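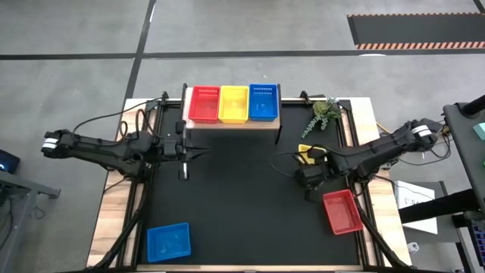

Does the color of a storage basket matter if all the baskets on a shelf share the same design?

Color matters mainly when baskets are put back. A basket of a known color can be assigned a fixed place on the shelf, and a person returning it does not have to read a label or look inside.

4.2 Basket arrangement and shelf order

The layout tested at the Eltville site consists of a work surface and a raised shelf at its far edge. The baskets are open-top plastic trays with slotted sides, in red, yellow and blue. More baskets are in use than the shelf row requires, so that the surface can hold baskets of its own while the row is complete. A basket is treated as "shelved" when its full base rests on the wooden top, and as "loose" when it rests on the work surface at any angle.

The reference order is red, yellow, blue, read from left to right as seen from the front of the table. It was carried over from the earlier Drusura layout, where the baskets were larger and stood on the floor. No claim is made that this order is better than another. The order has to be the same at the start of every round, and it has to be simple enough to state in a single line of the instructions.

Loose baskets were left where the previous round had placed them. Squaring them up between rounds was considered and dropped, as it would have removed the variation in angle that is typical of a surface in daily use. Figure 1 gives a view of loose baskets from close to the work surface. Seen from this height, a basket in front can hide much of the one behind it, and color is then easier to use than outline.

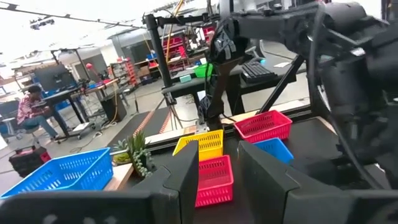
Figure 1. Red, yellow and blue mesh baskets on the work surface; the yellow basket is slightly tilted and a second red basket stands farther back.

A total of 268 rounds were scored under the Matar scheme. Each round received one of two marks for shelf order, correct or incorrect, and a separate note for spacing. Of these rounds, 69 were marked incorrect. The most frequent fault was an exchange of the yellow and blue baskets – the red basket, at the left end of the row, was seldom misplaced. Gaps between neighboring baskets were noted but did not affect the mark, provided that each base was fully supported.

Size was a second source of difficulty. The rims do not all sit at the same height, and a larger basket does not fit the row if its neighbors have already been pushed together. The instructions therefore ask that the ends of the row be set first and the middle basket last. This sequence was not enforced, and rounds completed in another sequence were scored in the same way.

Figure 2 shows the row in the reference order with baskets also present on the work surface. A round in this state is scored on the row alone. The color of a loose basket is recorded but carries no penalty, even where it repeats a color already on the shelf.

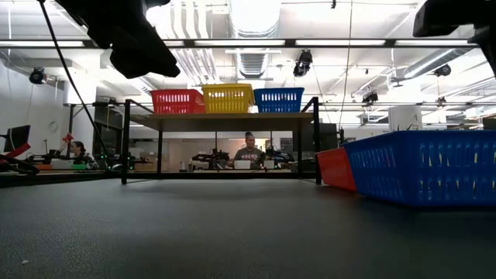
Figure 2. Red, yellow and blue baskets side by side on the wooden top shelf, with a large blue basket and a red basket on the tabletop.

Repeated colors led to some disagreement in scoring. Under the Grinent rules, used in an earlier version of this work, either basket of a repeated color may take the assigned place. The present scheme keeps that rule but adds that a basket too large for the row is not a valid substitute. Rounds affected by the change were scored again before the totals given above were drawn up. The contents of the baskets are outside the scope of this section and are treated in 4.3.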